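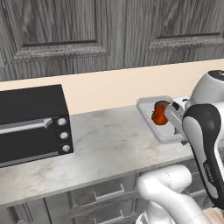 Why Does My Kitchen Have No Room In It? A Report on Counter Space in Rented Apartments

Student Projects > Housing and Everyday Design > Final Reports

Last updated: March

Shares: 16 | Comments: 2

By Yasir Niazi

1. How I got into this

My original proposal was on zoning law in Riltport. My instructor wrote "large" next to the title and nothing else, so I went home to think of something smaller, and tried to make a sandwich. I had the bread on the counter, the cutting board on top of the stove, and the plate on the washing machine. By the time I ate the sandwich I had a new topic.

The question of this report is simple. How much usable counter does a renter in Riltport get, and who decided that?

2. What I mean by counter

The listings call any flat surface a counter. I was stricter. For this project, usable counter means a level surface at working height that is free once the things that live there are put back. A toaster oven lives there. So does a dish rack, unless you are the kind of person who dries and puts away, in which case this report may not be for you.

I left out window sills, the tops of refrigerators, and the pull-out board that came with my own apartment and can be pulled out exactly once per lease.

3. Method

I measured kitchens in two buildings. The Baloch is an older walk-up near the bus station. Drirnance Court is newer and has a lobby with a plant in it. I asked people I knew in each building, then people they knew, until I had 16 kitchens. I used a steel tape measure and wrote the numbers in a notebook, apart from one evening when I wrote them on my arm and had to be careful in the shower.

Each renter also filled in a short form. It asked where they chop food, what they have given up cooking, and what they would remove from the counter if they could. I worked out counter area in square inches, using the full surface first and then the usable part.

4. Results

The biggest counter in the study was at Drirnance Court, at 2,893 square inches in total. The renter keeps mail on most of it. The biggest at the Baloch was 2,062 square inches, and that apartment is a corner unit that everybody else in the building resents.

Total area did not tell me much about how happy people were. What mattered more was whether the surface came in one piece. Several kitchens at Drirnance Court have a fair amount of counter divided into strips by the sink, the stove and a refrigerator placed with real confidence in the middle of everything. You cannot roll out dough on three strips. One renter had tried.

The corner unit at the Baloch has a single long run between the sink and the wall, and its renter bakes every week. She wrote "fine" in every box on the form, which made her my most satisfied participant by a wide margin.

On where people chop: the most common answer was the stove with the burners off. Next came the kitchen table, and then the lap. I did not follow up on the lap.

On what they had given up: bread, anything with a marinade, holiday cookies, and "having a second person in here."

5. Appliances

This section was not in my plan, but the forms kept bringing it up. Asked what they would remove, most renters named something they had bought themselves. The microwave came up over and over. Then they explained why it had to stay.

I tried this on my own kitchen. For one week I kept my Wutinance rice cooker in the closet and carried it out when I needed it. I gained a space the size of a rice cooker. By the end of the week there was a bag of onions in it.

6. Who decided?

I wrote to the management of both buildings asking for floor plans and how the kitchens had been laid out. Drirnance Court sent me a brochure. The Baloch sent me a reminder about bicycles in the hallway. From the brochure I learned that the kitchens are "chef-inspired," though the chef is not named.

My best guess is that pipes decide. In both buildings the sinks are back to back with the sinks next door, and everything else fills in what is left.

7. Problems with this study

The sample is small and made up of people who would let me in. I measured the kitchens as they were when I visited, and at least one renter admitted to cleaning first, which inflates the usable area. I also measured my own kitchen, and I can't claim to be neutral about it.

If I did this again I would measure the distance from sink to stove, and ask who does the cooking when two people share. I would also bring a second notebook.

8. Thanks

To everyone who let me lean over their dishes with a tape measure, and to the renter in the corner unit for the rolls.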